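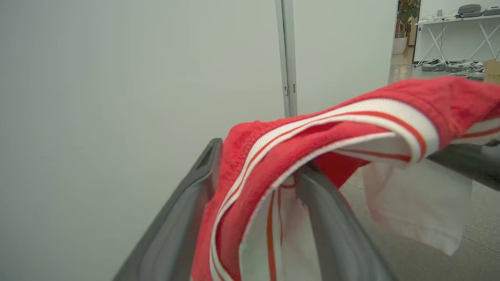
## Clothing Bank: progress report to the Prudon Fund

Friday, April 29, 2022

Prepared by Nadhirah Purba, project lead

### Where we are

The grant pays for the sorting and repair of donated children's and adults' clothing, and for sending it out to families through our two partner centres, Bakum and Grika. This report covers the period from October to the end of April.

We have sorted 528 bags so far. The target for the full grant year was lower than that, and we would like to talk to you about revising it. Of the garments that needed mending, 239 have been repaired and put back into stock.

### Sportswear and underwear

In the first months we put shorts, vests and underwear together in one crate marked "small items". This did not work well. Soft cotton shorts and briefs can look much the same once folded, and the centres were sending pieces back because they had asked for PE kit. Red and white pieces with a striped elastic waistband were a regular cause of mix-ups.

Marjan Sadeghi rewrote the sorting sheet in the new year. Each piece is now opened out fully before anyone decides where it goes. The sorter looks at the waistband, the leg openings and any lining or panel, then checks the label if there is one. Anything still in doubt goes into a separate tray and is looked at again by a second person at the end of the shift. Returns from Bakum have dropped. Grika has not sent anything back since the change.

We only pass on underwear that is new. Worn underwear goes to textile recycling with the rags.

### Washing and colour

Strong reds are now washed apart from everything else. We lost a load of white school polo shirts in the winter when a red top went in with them, and Musyoka Langat has put up a notice by the machines. Garments that combine red and white go on a cool, short wash and are dried flat. It takes longer and uses up rack space, but the white parts are coming out clean enough to give away.

### Repairs

Most of the mending is elastic, hems and side seams. Mieczysław Grabowska runs the repair table two mornings a week. Wide elastic that is sewn straight on to the body of a garment takes the most time, as the old stitching has to be unpicked first. We do not attempt it on items that are thin or badly worn.

### Spending

Spending is in line with the budget apart from thread and elastic, where we are over. The second drying rack came in under the quoted price and covers most of the difference. Caradog Probert will send the figures separately with the receipts from Michalski, who supply our haberdashery.

### Next period

- Print the new sorting sheet on card for both centres
- Replace the "small items" crate with separate labelled boxes
- Ask Grika for their summer PE kit list, by size
- Find a second person for the repair table

We would be grateful for a decision on the revised target before the next payment is due.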